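Notebook, January
Reading room log, Cimness edition

Started again at 9.40 after the kettle. Working from the second typescript today, the one with the purple carbon, and checking it against the printed text of the novel. For anyone picking this up after me: the novel is Rakel, the author is Sikora, and the printed text is the Cimness one throughout. Page numbers below are Cimness pages unless I say typescript.

Where we were. Tarcísio finished collating Part One before the break and left his sheets in the green folder. He has marked every change of wording in pencil and every change of punctuation in blue. I have kept to that, though I find the blue hard to read under the desk lamp and may go over some of it in ink. His sheets are good. Two places where I disagree, both small:

p. 31, he reads "the lamp had gone down" in the typescript. I read "the lamp was gone down". The second word is overtyped and you need to hold it at an angle.

p. 58, he counts the missing line as a printer's slip. I think Sikora cut it. There is a faint stroke in the margin beside it, the same kind she uses at p. 44, where the cut is certain.

Part Two, the house at night. This is the section I wanted to get to. In print it is one unbroken chapter, and most of what has been written on the book treats it that way, as a single long sentence of a night that Rakel sits through while her father is dying upstairs. In the typescript it is seven short chapters, each with a number and each starting on a fresh sheet. The numbers have been struck through by hand and the sheets renumbered at the top right. So the running-together is late work. She wrote it in pieces and then took out the joins.

Knowing that, you can hear the joins. Each of the old chapters opens with a sound: the gate, the pump, the dog under the stairs, and so on. In the printed text these come every few pages and I had always taken them for a sort of clock. They may be that too. But they began as chapter openings, and when she took the numbers away she left the sounds where they stood. I want to put this to Mulugeta before I write it up, as he has a different view of the pump (he thinks it belongs with the drought passages in Part Three, and he has a point).

Changes of wording in Part Two, first pass:

p. 112, "her brother" becomes "the brother". She does this four times in the chapter and never changes one back. The effect is cold. By the end of the night he has stopped being hers.

p. 119, a whole paragraph on the father's hands taken out. It is a fine paragraph. I copied it in full on the yellow sheet. I can see why it went: the hands come again in Part Four, where Rakel washes them, and that scene is stronger if we haven't looked at them yet.

p. 126, "she thought" removed, twice. From here on it gets hard to say whose thought we are in. The aunt's and Rakel's run into each other and only the tense tells them apart, past for Rakel, pluperfect for the aunt. I checked this across ten pages and it holds, with one exception at the foot of p. 131 which could be a misprint.

p. 140, "grief" becomes "tiredness". Noted without comment for now.

Lunch. Cold in here. The radiator by the window does nothing and the one by the door can't be turned down.

Afternoon. Mulugeta came in at two with the Filtance letters, which he has had on loan. Filtance was the house that turned the book down before Cimness took it, and their reader's report is in the bundle, unsigned, a page and a half. It complains that nothing happens in Part Two. It also says the manuscript was 260 sheets, and that is a problem. The typescript on my desk is well short of that, even allowing for the sheets we know were lost from the end. Either the reader was working from another copy, or Sikora cut a good deal more between Filtance and Cimness than we have been assuming.

We talked it over for most of an hour. Mulugeta's view is that there was a third typescript, earlier than both of ours, and that the reader saw that one. He points to a remark in her second letter where she says she has "let the cousins go". There are no cousins in anything we hold. I had read that as a joke about visitors. He reads it as a plain report of a cut, and having looked at the letter again I think he is right. She is talking about the book in the sentence before and the sentence after.

If there were cousins, the supper scene makes more sense. There are too many chairs at that table. Rakel lays places along both sides and then only five people sit down, and critics have made a lot of the empty chairs as the dead of the family. I have made a lot of them myself, in the piece I gave last spring. It may be that the chairs were for the cousins and she never went back to take them away. Or she saw what they did once they were empty, and left them. I don't think the typescript can settle it. The word "empty" is added by hand in front of "chairs" at p. 163, so she had certainly noticed them by then.

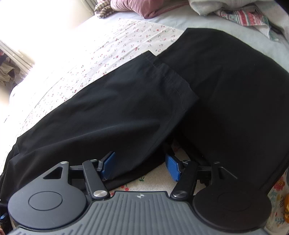

Mulugeta thinks the added word closes the matter. I am less sure, as the hand in that part of the typescript is not always hers. Some of the corrections from p. 150 onward are in a rounder script with a different g. Tarcísio started a list of these and it is at the back of the green folder. "Empty" is not on it, but it is a short word with no g in it and I wouldn't swear either way. Asked Tarcísio by note to look at the p and the y against his list.

Other points from the letters, briefly:

She asks Filtance for 200 in advance and they don't answer that part at all.

She calls Part Two "the night" in every letter and never by number. We might do the same in the introduction. It is easier to follow.

The title was hers from the start. There has been an idea going about that Cimness chose it. They didn't, it is on the first letter, underlined.

She says the ending gave her no trouble. The typescript of the last chapter is the most heavily corrected thing in the box, so I take that as said for the benefit of the publisher.

Running total of variants, wording and punctuation together, Part One plus what I have done of Part Two: 1,226. Most of those are commas. She takes them out and the printer puts them back. I haven't decided how to show this in the apparatus without filling the foot of every page. Tarcísio wants a single note at the front saying the commas are the printer's and then silence. I would like at least the night to be given in full, as the long sentences there depend on it. With the printer's commas in, they can be read aloud in one go with pauses. Without them you run out of breath near the middle, and I am fairly sure that was wanted.

To do:
Finish Part Two from p. 144.
Go back to p. 131 and decide on the tense.
Photocopy the reader's report before the bundle goes back.
Check the yellow sheet against the typescript once more, I copied it in a hurry.
Ask Mulugeta for the date of the second letter, the corner is torn on the copy he gave me.
Blue pencil, we are down to one.

Stopped at 5.15. Typescript back in its box, sheets in order as far as 144, slip of paper at the place.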